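Ticket: Fixture and results page, wrong scores and missing players
Raised by: Tomoyo Yoshida, Dallthorpe Camogie and Hurling Club
Product: Midness club manager
Status: Closed
Priority: Normal

Original report

Since the update in July our results page adds up the hurling scores wrongly. We put in the goals and the points separately, as before, and the page shows the wrong total. The under-16 match against Sutgate was entered as 2-11 to 1-12. That should come out as 17 to 15 and a win for us. The page says 13 to 13 and calls it a draw, so the league table below it is wrong as well.

The second problem is that eight players have dropped off the senior panel list. They are still in the members list and their fees show as paid. If I open the team sheet for the next match I can't pick them.

I have tried logging out and in again, and a different browser. No change.

Reply from support

Thank you for the clear report. Could you look under Settings, then Competitions, and tell us what is in the box called "Goal value"? For hurling and camogie it should be 3.

For the missing players, please open one of them in the members list and check whether the "Registered grade" line is filled in.

Reply from Tomoyo Yoshida

Goal value says 1 for the under-16 league and for the Yokoyama Cup. It says 3 for the senior league, and those scores are right. I haven't touched that screen and I am the only one with the login for it.

I changed the under-16 one to 3 and saved. The Sutgate match now shows 17 to 15, but the table still has it as a draw.

Registered grade is blank for all the missing ones. It is filled in for everybody else I looked at. 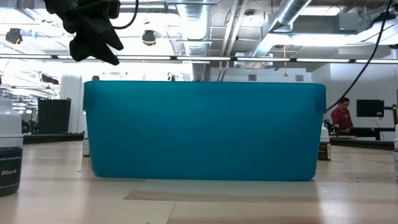

One more thing I noticed while going through them. The missing players all moved up from the under-20s this season, and their old grade was "U21", which is no longer in the drop-down.

Reply from support

That explains the panel list. The update removed the U21 grade and any member still on it was left with a blank. A blank grade can't be picked for a team sheet. Please set each one to "Adult" and save.

The goal value was reset on any competition made by copying a football one. We think this is how the under-16 league and the cup were set up. The table is only worked out again when a result is saved, so changing the value does not alter matches already played. You can open each result and press Save, or we can run it from our side.

Reply from Tomoyo Yoshida

Yes, both were copied from a football one, two seasons back. Please run it from your side. There are 84 results between the two competitions and I don't want to open every one.

Grades are done. All eight are back on the panel and I have picked the team.

Reply from support

The tables were worked out again at 4.15 pm. Please check them before you send anything to the league secretary.

Reply from Tomoyo Yoshida

Checked against the paper match reports. Under-16 table is right. The Yokoyama Cup group is right too, once I corrected a typing mistake of my own in the second round. You can close this.

Closing note

Cause: goal value reset on copied competitions; retired grade left blank on member records. Fixed by changing settings and recalculating. Warning about blank grades requested for the team sheet screen.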